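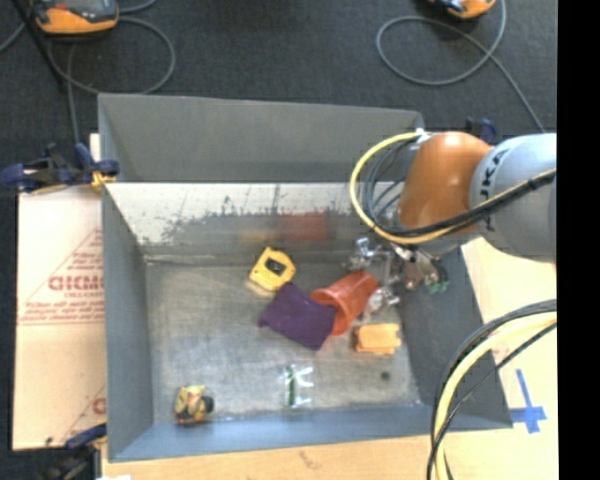

Flurkcombe Community Workshop
Monthly walk-through checklist, October
Filled in by: Yanling Kong
Started 7:40 am, before the first group came in

How to read: OK means I looked and it is fine. FIX means please do something. WATCH means not urgent, I will look again next month.

ENTRANCE AND CORRIDOR

1. Front door opens fully and closes by itself – OK
Comment: The closer is a little strong. For a small child it can be heavy, but the lock catches every time.

2. Door mat lies flat – FIX
Comment: The left corner is curling up again. I put tape on it, but tape is not a repair. Please order the mat with the rubber border, same size as now.

3. Corridor free of boxes – FIX
Comment: Two boxes from the Niltum delivery were standing in front of the fuse panel. I moved them to the store room. The panel must stay free also when it is "only for one hour".

4. Emergency light above the door – OK
Comment: Pressed the test button, light came on and stayed on for the full test.

FIRE SAFETY

5. Extinguisher by the kitchen, tag number 717 – OK
Comment: Needle is in the green, pin and seal in place.

6. Extinguisher by the rear exit, tag number 533 – WATCH
Comment: Needle is in the green but close to the lower end. Last month I wrote the same. If it goes lower I will ask for an exchange and not wait for the yearly service.

7. Rear exit opens from inside without key – OK
Comment: Somebody hung a coat on the push bar. I took it away. Please use the hooks.

8. Smoke alarms – OK, except store room
Comment: The store room alarm gives a short beep. I think it is the battery. FIX this week, please. I did not have the tall ladder, it is still lent to Trorkus.

9. Evacuation plan on the wall – FIX
Comment: The plan shows the old wall between the office and the Cui room. This wall is gone since spring. A visitor who reads the plan will look for a door that does not exist.

KITCHEN

10. Kettle and microwave cords – OK
Comment: No cracks, plugs sit tight.

11. Fridge temperature – WATCH
Comment: The thermometer showed 3 degrees Celsius, so it is good. But the rubber around the door has a small tear at the bottom and there is water under the vegetable drawer. I dried it.

12. First aid box – FIX
Comment: Missing: small bandages, one pair of gloves. The eye wash is past its date. The burn gel is new. Who takes something out, please write it on the paper inside the lid – the paper is there, the pen was not. I added a pen on a string.

13. Floor by the sink – OK
Comment: Dry this morning.

STORE ROOM

14. Shelves fixed to the wall – OK, one WATCH
Comment: I pulled on every shelf with two hands. The one nearest the window moves a little at the top bracket. Heavy paint cans are now on the bottom, and I ask that they remain there.

15. Solvents and cleaning products in closed cabinet – OK
Comment: All have labels. One spray bottle had only "blue stuff" written on it. I emptied it according to the sheet for glass cleaner after I asked the cleaning person what it was.

16. Step stool – FIX
Comment: One rubber foot is lost. I put a red tag on it, do not use. A new set of feet is order number 159 in the catalog.

REST ROOMS

17. Hot water not too hot – OK

18. Grab bar by the wide toilet – OK
Comment: I leaned on it with my full weight, no movement. The screws have a bit of rust, only on the surface.

LEFT FROM LAST MONTH

Loose stair nosing: done, thank you.
Outside lamp over the bicycle rack: not done. It gets dark earlier now, so I would like to move it up on the list.
Key list: still shows people who left. Please send me the new one.

Finished 9:15 am. I will check the FIX points again before the November walk-through. If you repair something earlier, write your initials next to the number and the hour does not matter.

Y. Kong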